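Grurnham Textile Conservation Workshop
Workshop notebook: natural dye programme
March 13, 2018
Entry by Kavitha Kurian. Read and initialled by T. Cruickshank.

Purpose of the present entry

To record the second round of madder dyeings on wool, to set out the departures from the November procedure, and to note the points that must be settled before the reproduction yarns for the Kartha coverlet are ordered. The November entry remains the reference for scouring and should be read first by anyone taking over the bench.

The coverlet is a double-woven wool and cotton piece with a red that has faded unevenly along two fold lines. The infill yarn is required to match the protected colour found inside the hem, and not the faded face. Torquil Cruickshank has confirmed this with the owners in writing and a copy of the letter is in the object file.

Materials

Wool: two-ply worsted, undyed, supplied by Zindia on cone. Skeined here in 46 gram skeins and tied loosely in four places with undyed cotton. The November skeins were tied too tightly and showed pale bands at the ties. The figure-of-eight tie has been adopted for all work from this date.

Madder: ground root, the same sack as before. The sack was resealed in November and has been stored in the dry cupboard. The colour and smell of the powder are unchanged. There is enough left for the main dyeing and one repeat. A fresh sack would need its own test series, and the existing one should therefore not be drawn on for demonstrations or open days.

Mordant: potash alum, with cream of tartar. Calculated on the dry weight of fibre and weighed on the small balance.

Water: two supplies were compared, being the building supply (hard) and the deionised supply from the back bench. The November work used the building supply only.

Mordanting

Skeins were wetted out overnight in plain water with a few drops of neutral detergent, rinsed, and entered into the mordant bath cold. The bath was raised slowly over an hour, held just under the simmer for a further hour, and left to cool with the skeins in place. They were then squeezed, rolled in a towel and held damp in a covered tub for two days before dyeing. The November skeins were dried between mordanting and dyeing. I do not consider that the drying did harm, but the damp skeins wetted more evenly in the dye bath and I propose to keep to this method.

One skein slipped under the rod and lay folded against the bottom of the pot for part of the heating. It was marked with a knotted tag and dyed with the others so that any unevenness could be followed. It is not to be counted in the match series.

Dye bath

Madder at equal weight to fibre, put to soak the evening before in a cloth bag. The bag was squeezed out into the bath several times and left in. Total bath volume was kept generous so that skeins could be turned without crowding.

Temperature was the principal matter under review. The November bath was allowed to climb past the point at which the browns begin to come out of the root, and the result was a brick colour with very little blue in it. For this round the bath was brought up over two hours and not permitted to go above 65 degrees. The hotplate overshoots when set directly to the target, and the setting must be walked up in small steps. Whoever minds the bath must stay with it. I was called to the telephone once, and the log sheet shows the gap.

Skeins were turned every ten minutes by hand. Metal rods were replaced by glass throughout.

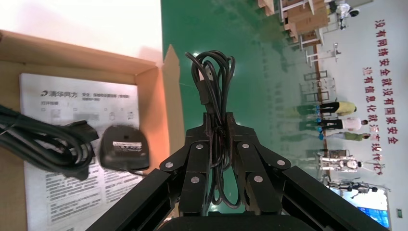 After two hours at temperature the heat was turned off and half of the skeins were lifted. The remainder stayed in the bath overnight. All were rinsed the following morning until the water ran clear, washed once in neutral detergent, rinsed again and hung in the north room away from the window.

Results

Series A, building supply, lifted the same day. A warm, even red, slightly orange when viewed beside the hem sample. Good penetration at the ties.

Series B, building supply, left overnight. Deeper and a little bluer. In daylight this is the nearest to the hem colour of anything produced so far. Under the gallery lamps it reads a shade too dark, though I would want a second pair of eyes on that.

Series C, deionised supply, lifted the same day. Disappointing. Thin and distinctly orange. The literature leads one to expect this where the water carries no lime, and the result is recorded for completeness.

Series D, deionised supply with chalk added to the bath, left overnight. Very close to Series B, perhaps a touch clearer. The chalk was added by eye and the quantity was not weighed, which was an oversight on my part. If Series D is to be taken further the addition must be measured.

The folded skein showed a cloudy patch a hand's width long and was otherwise sound. It has been put in the box of spare samples for use in practising the couching stitch.

Matching

Comparison was made against the inside hem on the west side of the coverlet, with the object on the padded table and the samples laid on a grey card. Three positions were viewed in daylight and again under the gallery lamps. Torquil Cruickshank made his comparison separately and wrote down his order of preference before seeing mine. We both placed Series B first in daylight. Under the lamps he placed D first and I placed B. The difference between the two is small enough that either would be acceptable in the narrow infill areas. In the large loss near the centre panel it would be noticed.

He observes, and I agree, that the old yarn has a harder twist than ours and throws back less light. A part of what we are reading as a difference in colour may be a difference in the surface of the yarn. A short length of Series B was given additional twist on the hand spindle and did appear darker and closer. It is suggested that twist be settled first and colour adjusted afterwards.

Lightfastness

Strips from each series have been mounted on card beside the blue wool standards, with one half masked. The cards were placed in the south window this afternoon. They are to be left undisturbed. The window blind is to stay up and the cleaners have been told. First reading in four weeks and entries to be made on the sheet kept in the back of the present notebook.

The November strips have now been taken down. The dried-and-dyed skeins showed a small loss at the level of the third standard, even across the strip. There was no shift in hue that I could detect. They have been filed in the Fotell cabinet, second drawer, with the exposed side facing down.

Wet fastness

Small plaits of dyed wool and undyed cotton were stitched together, wetted with deionised water, and pressed between glass under a weight overnight. Series A, C and D left no mark on the cotton. Series B left a very faint pink on one of its two plaits. I believe this to be loose powder held in the ply and not a failure of the dye, as the madder bag had opened slightly at one seam and the grains could be felt in the skein. The test is to be repeated after a further wash. Until it has been repeated, no Series B yarn is to go near the object.

Quantities

The infill calls for 800 metres of finished yarn by Torquil Cruickshank's estimate, made from the tracing of the losses. Allowing for samples, waste at the loom and a reserve to be stored with the object, I recommend that 1,000 metres be dyed in a single bath. Matching across two baths would be possible but would occupy more time than it saved. The large enamel pot will take the weight if the skeins are turned constantly, and two people will be needed for the whole of the heating.

The Zindia invoice for the wool came to 116 dollars with freight and has been passed to the office. A second cone is held under the same lot number and they have agreed to keep it aside for us until we confirm.

Housekeeping

The spent baths were cooled, strained and disposed of in accordance with the bench sheet. The alum bath still had some strength and has been labelled and kept for the paper department, who asked for it. The cloth bag has been resewn with a double seam.

The pH meter is drifting again. It was calibrated in the morning and was out by the middle of the afternoon. Strips were used for the later readings and these are marked with an S in the log. The probe should be replaced before the main dyeing.

The enamel on the smaller pot has chipped at the rim and bare metal is showing. It has been withdrawn from dye work, as iron would sadden the red. It may be used for scouring only and has been labelled to that effect.

Outstanding

Repeat wet fastness on Series B after washing.
Weigh the chalk addition and repeat Series D with one skein.
Prepare three twist samples from undyed cone and compare with the hem under magnification.
Obtain a new pH probe.
Confirm with the owners whether the reserve yarn is to be stored with the coverlet or here.
Book the north room for two full days for the main dyeing, once the above are complete.

K.K.

Note added on reading: I would prefer to see the Series D repeat before the wool lot is confirmed. I am content with the remainder. The tracing should be checked once more at the centre panel, where the lining was obscuring the lower margin when I measured it. T.C.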